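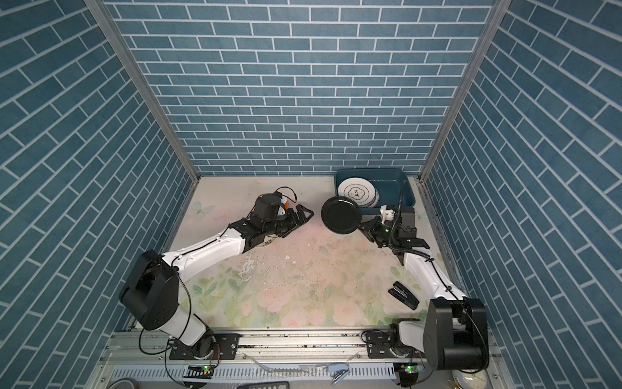
Plates are some of the oldest things people still use every day. You probably eat from one at least once a day, and you may never have wondered why it is shaped the way it is, why it has a raised edge, or what it is made of. Plates can look very different and still do the same job. One may be white with a dark pattern on the rim, and another may be round and black. Both hold food, and both have to be washed afterward.

## What are plates made of?

Many plates are made of clay. Clay is a kind of soft, sticky earth that you can press into a shape. When it is heated in a very hot oven called a **kiln**, it turns hard and stays hard. You can't squash it back into a lump after that.

There are different kinds of clay plates:

- **Earthenware** is baked at a lower heat than the others. It is often thick and chips easily.
- **Stoneware** is baked hotter. It is heavy and strong.
- **Porcelain** is made from a fine white clay and baked very hot. It can be thin enough to let a little light through.

Plates can also be made of glass, metal, wood, plastic, or paper. Paper plates are handy at a picnic. Metal plates are good for camping because they don't break when you drop them, but they get hot quickly when you put hot food on them.

You can't always tell what a plate is made of by looking. Weight helps, and so does the bottom. Turn a clean plate over and you may find words printed there that tell you who made it and whether it can go in the dishwasher.

## The parts of a plate

The flat part in the middle is called the **well**. This is where most of the food goes. The wide edge around it is the **rim**. The rim keeps sauce from running onto the table, and it gives you a place to hold the plate without putting your thumb in the mashed potatoes.

Many plates have a small ring on the bottom called the **foot**. The foot lifts the plate a tiny bit so that it sits steady. If you run your finger along the foot of a clay plate, it may feel rough. The rest of the plate is covered in **glaze**, a smooth, glassy coat that keeps water from soaking in. The foot is often left bare so the plate won't stick to the shelf in the kiln.

## How does the pattern get there?

Bleddyn Watkins makes plates in a small workshop. He paints some of his patterns by hand with a thin brush. A plate with leaves all the way around the rim takes him 30 minutes. He puts the plate on a little turning table called a **banding wheel**, holds the brush still, and lets the plate spin to draw a line in a perfect circle.

Most plates in stores are not painted this way. The pattern is printed on a thin sheet called a **decal**, which works a bit like a temporary tattoo. The decal is soaked in water, slid onto the plate, and smoothed down. Then the plate goes back in the kiln so the color bakes on.

A pattern on the rim has one advantage. You can still see it when the plate is full of spaghetti.

## Why are most plates round?

Potters have used spinning wheels for thousands of years, and a spinning wheel makes round things. Round plates also have no corners to chip, and they are easy to wipe clean. Square plates do exist. They are usually made by pressing clay into a mold.

## How to carry and put away a plate

1. Dry your hands first. Wet plates and wet hands are both slippery.
2. Hold the plate with 2 hands, one on each side of the rim.
3. Put big plates on the bottom of the stack and small plates on top.
4. Lower each plate gently. Don't let it drop the last bit.
5. Keep the stack short enough that you can reach the top plate easily.

If a plate breaks, don't pick up the pieces. Stand still if you have bare feet, and call a grown-up.

## Try it yourself

Ask if you can look at the plates in your kitchen. Find the well, the rim, and the foot on one of them. Then cut a circle out of stiff paper and design your own rim. Jin-sol Noh, who is eight, drew small fish swimming around hers, all going the same way except one.

## Words to know

**Decal:** a printed picture that is moved onto something else

**Glaze:** the glassy coat on a clay plate

**Kiln:** a very hot oven for baking clay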